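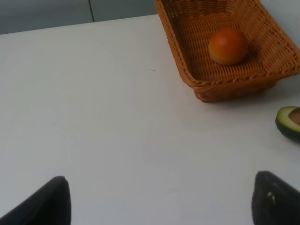 Sugden Robotics Club Moves to Sorting Tasks

The Sugden School Robotics Club has begun the second stage of its manipulation project, in which students program a two-finger gripper to move produce between a tabletop and a wicker basket. Members have recorded 372 practice runs to date, 60 of them with avocado halves.

Club adviser Hefin Vaughan said the work asks students to plan each movement with care. "A round fruit and a cut one need different approaches," he said. "The students write up every attempt - including those that fail."

The club will present its results at the Travora Student Showcase in August. Families wishing to attend should contact Huw James at the school office.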